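Flistik Gallery: Trilteck's Hand-Held Gripper Data, One Year In

Mondville, October 2018

Trilteck has been telling anyone who will listen that robots can learn to handle everyday things from people walking around with a gripper in their hand. No robot in the room, no programmer, just a person squeezing a handle and a camera looking down the fingers. The write-up they put out in July says a policy trained this way picked and placed household objects well enough to call the method ready for homes.

I've read it twice and I'm not there yet. What follows is our gallery page on the project, with my comments where captions would normally go. Readers who want the cheerful version can find it on Trilteck's own site.

The headline number

The paper reports 100 test trials on the arm. The arm finished 46 of them with no help. That is a decent result for a first try and I don't want to be mean about it, but it is less than half, and the summary on page one talks about "reliable transfer." Reliable for whom? If my dishwasher finished 46 loads out of 100 I'd send it back.

The training set was 192 recordings. Trilteck presents the small number as a strength. It could be. It could also mean the test objects were a lot like the training objects, and the paper has one short paragraph on how the two sets were kept apart. I read that paragraph several times and still can't tell whether "new object" means a new kind of thing or the same bottle from a different shelf.

The fingers

Soft ridged pads are the part of this I like best. They give when they meet something, so a grip that starts out a bit crooked can still hold. They also make it hard to say who deserves the credit. A forgiving finger covers for a sloppy policy, and there is no run in the paper with plain hard fingers to compare against. I'd have swapped the pads out for a day just to see.
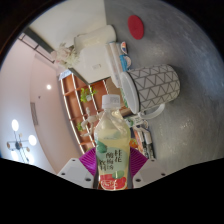

Drinks are a favorite with every group doing this work, and I understand why. A bottle with a screw cap stands up by itself, has sides you can squeeze, and looks good in a demo. It also moves its weight when you tilt it, if there is liquid inside, and that is worth testing. The paper lumps full and empty containers together in one row of the results table. Split them, please. My guess is that the two rows would look very different.

Clear plastic is the other problem. Cameras have always had trouble with it - light goes through, highlights jump around, and the background shows up where the object ought to be. Trilteck says the policy "handles transparent items." The support for that claim is 2 objects. I'd call that a start.

The rooms

Trilteck is right that lab tables are too clean. Real rooms have mugs, snacks, pens and plants in them, and a method that only works on a bare bench isn't worth much outside one. Collecting in lived-in places is the best decision they made.

Still, clutter in the training recordings and clutter in the tests are separate matters. The robot trials were run at one station, with the arm bolted down and the lights fixed. A busy background teaches the policy to ignore busy backgrounds, maybe. Nothing in the tests checks it.

The camera

A wide round view gets a lot in: the fingers, the object, half the room. It also bends straight lines and turns with the wrist, so the floor plan of the world keeps rolling over. People are fine with that. Trilteck says the network is too, and shows one chart. The chart has no error bars.

The Pattinasarany rerun

The Pattinasarany workshop tried to repeat the main result with its own arm and Trilteck's recordings. They got the grasping part to work and gave up on the placing part, blaming a delay between camera and arm that they couldn't tune away. Trilteck answered that the delay has to be measured for each setup. Fair enough, but then the measuring steps belong in the paper, and they aren't there.

What I'd want before the next gallery

A test list written down before the trials start. Full and empty bottles in separate rows. One round with hard fingers. Some trials in a room the team has never set foot in, with the failures shown at normal speed along with the good ones.

Trilteck says a second batch of recordings is under way. We've asked for the raw logs and will add them to this page if they come.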